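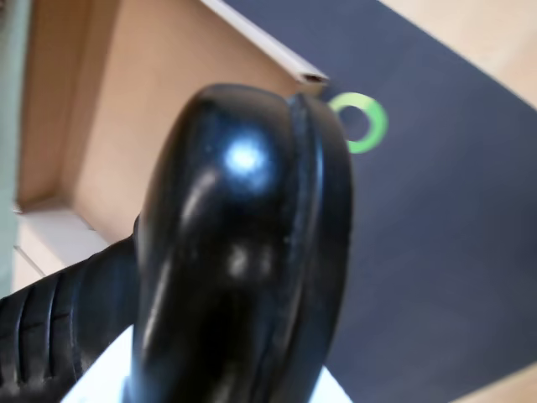

3. Why people keep the shoe box

We had expected the talk in Rultden to be about shoes, and for the first hour of most visits it was. Sooner or later, though, nearly all of our 53 households drifted to the boxes on top of the wardrobe - letters, receipts, a christening candle - and we were happy to drift along with them.

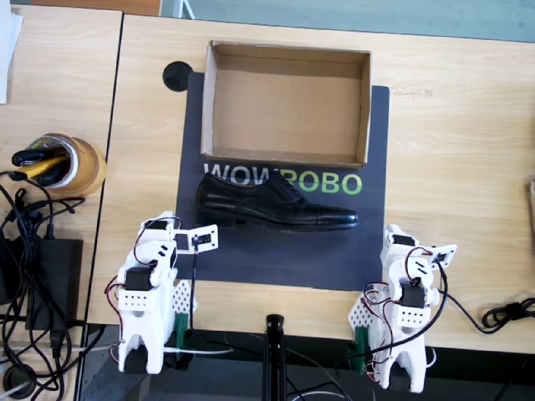

Figure 2. Black leather dress shoe and open cardboard box.

Zawadzka's older notion of "waiting storage" fits these stories rather well, we think, although she wrote mostly of attics. Dress shoes are worn so seldom that their box easily outlives its first purpose. 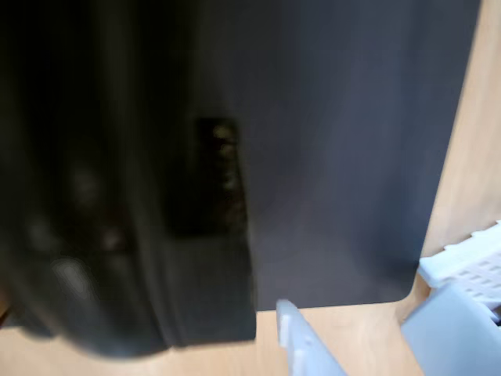

Figure 3. Dark slate panel above a wooden tabletop

Two households had thrown every box away when they moved, and both spoke of it with real regret. We return to them, at greater length, in Section 4.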